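Tue 25 March

# Visit to the sorting hall at Stiltimden

Stiltimden is on the edge of Kollorville, past the bus depot, in a brick building that used to store seed potatoes. There is no sign on the road side. The entrance is at the back, next to the bike racks. I went with Lotte Smits and Gijs Van Leeuwen, because our own swap shelf in Sasutberg has outgrown its cupboard and we wanted to see how a bigger place handles mixed household goods.

The open day started at ten. Visitors went through in groups, and ours was the second. Coffee was in the front room, two long tables with paper cups, and a rack of leaflets I didn't take any from. Siebe Meijer did the tour. He speaks quietly and the hall echoes, so it helped to stay near the front.

The first stop was intake. People bring things in bags and boxes and leave them at a counter, where each delivery gets a paper slip with a number. Ours was going to be 252 if we had brought anything. Nothing is turned away at the counter itself. Broken glass and paint go straight out to the yard, and everything else goes inside.

Books and clothes have their own rooms. Clothes take up the most space by far. There were 558 bags in that room on the morning we visited, according to the whiteboard by the door, and the shelves are marked by week so the oldest bags get opened first. The book room is smaller and colder. Gijs found a road atlas he wanted and was told the shop opens on Saturdays.

The part we had come for was the mixed goods, meaning everything that doesn't fit a room of its own. Toys, kitchen things, cleaning things, single items from the bottom of a bag. These are put in large bins and worked through a few pieces at a time. The gray one on the light wooden table had six things in it, among them a small yellow plush toy, a dark blue sponge shaped like a bow tie, a dark blue cup on its side and a red apple. The bin is clamped to the table with orange-handled clamps, a thing we should copy. Ours slides every time somebody leans on it.

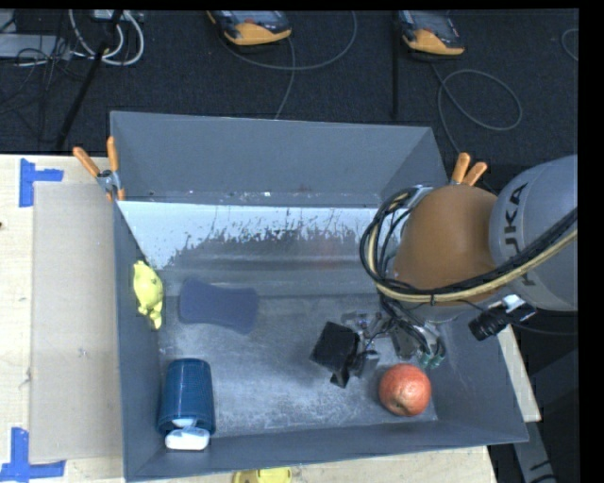 Anouk Mulder thought soft toys should never share a bin with anything from a kitchen, and said so. In her view one leaking bottle is enough to spoil the lot, and a separate crate for plush costs next to nothing. Siebe answered that they had tried this in November and the crate filled up in two days, then stood in the way of the door for weeks. They now pull the toys out at the second table. She wasn't convinced, and I lean her way for a shelf of our size.

Food is the other question. It goes in the compost if it is fresh produce, and sealed packets go to a shelf near the office, with the dates checked on Fridays. Siebe said that fruit turns up more often than you would expect, usually in the side pocket of a school bag.

The washing corner is at the far end: a deep double sink, drying racks, and a dishwasher bought secondhand from a cafe called Martens. A full load takes 60 minutes on the setting they use. Cups and plates go through it, and sponges and brushes that have been used are thrown out. Anything that can't be washed is wiped and put on the blue rack.

We were back in the front room by noon. Lotte asked about prices and got a printed list, which she has at home. Anouk Van Wijk keeps the sign-up sheet for the next open day if anyone from Sasutberg wants to go. The bus back runs once an hour and we missed it, so allow for the walk from the rear gate.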